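Brastby kitchen sets simulation budget before buying arms 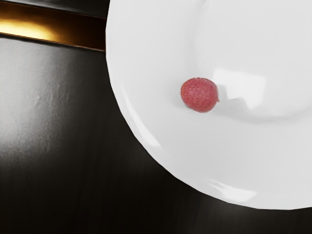

Brastby's catering unit will spend its first equipment money on simulated trials, with the purchase of robot arms put back to the spring. The plan, approved in November, pays for 565 hours of computing time and a licence for Folla, the planning software from Plornetus.

Single-item plating comes first – small fruit on glazed crockery – followed by trays and lidded tubs. Each task is to be run 200 times per gripper type. Quotes for two arms will be requested once the results are in, with 30 per cent of the total held back for spares, guarding and staff training. A rival bid from Lục was ruled out on servicing terms.

Contact the newsdesk | © Brastby Trade Notes | Back to top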